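Cloreo Handheld Fabric Shaver: Does It Earn the Drawer Space?

Reviewed by Ashraf Badawi
Posted 08/09/2024

I have owned a lot of fabric shavers and thrown out most of them. They all promise to make an old sweater look new. What they really do is take a thin layer of your sweater off and put it in a little plastic cup, and whether you call that a good deal depends on how much sweater you had to start with.

So I wasn't excited about the Cloreo. The box says it is "gentle on all knits," which is a phrase I have read on every one of these things, including the one that put a hole in my good gray cardigan. I bought it at full price and used it from March until the end of summer, mostly on my own clothes and on whatever my daughter left in the hall.

What you get

A shaver with a round head, a charging cable, a spare blade, a brush for cleaning, and a clear cup that snaps on the back. The blade guard twists to 2 heights. No case, no cap for the head, and the instructions are one folded sheet with drawings I had to turn sideways. The cable is short enough that you can't shave and charge at the same time unless you sit on the floor next to the outlet. I tried that once.

The claims

Cloreo says a full charge is good for up to 1000 square inches of fabric. I have no idea how anyone would check this, and I suspect that is why they picked it. In normal use I charged it after every couple of long sessions. That's fine. I just wish they would print a number of minutes like everybody else.

The "quiet" motor isn't. It sounds like an electric toothbrush with a cold. The dog leaves the room.

How it does on real clothes

Flat, firm knits are where it looks best. On a wool crewneck with pilling under the arms, it cleared the pills in a few slow passes on the high setting, and I couldn't find any thin spots afterward when I held it up to a window. The elbows took longer. Acrylic was easier still, though the cup fills fast and the blade starts to drag well before the cup looks full. Empty it early.

Anything soft and fuzzy is a different story, and here I think the box is just wrong. On a brushed or fleecy surface there's no clear line between a pill and the fabric it came from. The shaver can't tell, and half the time I can't either. On the low setting it leaves a shorn track, a bit like a lawn after one pass of the mower, and then you have to keep going to make the rest match.

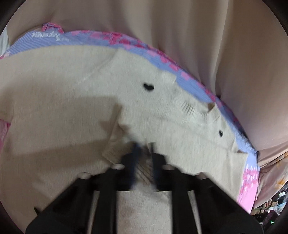 My rule now is high setting only, no pressure, and stop while it still looks a little bad. If you want a soft sweater to look store-fresh, you will shave it until it's thin, and thin knits pill faster. The companies selling the shavers do fine out of that.

Decorations are the other problem. Buttons and zippers are easy to avoid. Raised stitching is not, and one snagged thread can undo a whole letter or flower. The manual says to "take care near trims." I'd go further and say stay a finger's width away and pick those pills off by hand.

The surface you work on matters more than I expected. A lumpy bed is about the worst place to do this. The fabric sinks, you push harder without noticing, a fold comes up under the guard, and that's how holes happen. A table with a towel on it is better. An ironing board is better again, and you can pull the garment around it like a sleeve.

I also used it on a Jollon throw blanket, which came out well, and on the arm of a Voritz sofa, which didn't. The sofa now has one smooth patch I have to explain to people.

Keeping it running

The brush works if you use it every time. If you don't, lint packs in behind the blade and the motor slows down. To clean it properly you unscrew the guard, lift out the blade, and tap everything over the trash. Turn the thing off first and mind your fingertips. The original blade lasted me 5 months before it began pulling instead of cutting. The spare in the box is the same, and replacements are sold only in packs, at a price I thought was high for stamped metal. 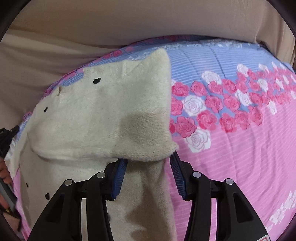 Compared with the Bangera

My old Bangera shaver is uglier, louder and runs on 2 batteries that are always dead when I want them. It also has a stiffer guard, and on coats I still reach for it first. The Cloreo is lighter and easier on the wrist, and it's the better pick for regular sweaters. For anything delicate I'd leave both in the drawer and use a sweater comb, which costs less and has no motor to run away from you.

Should you buy it?

If you have a stack of plain wool or acrylic knits and some patience, maybe, and wait for a sale. If most of what you own is fluffy, skip it. I'm keeping mine, with a strip of tape over the switch so it stays on high.

Good: light, cuts cleanly on flat knits, spare blade included
Bad: short cable, noisy, silly battery claim, rough on fuzzy fabric
Would I buy it again: at half the price, yes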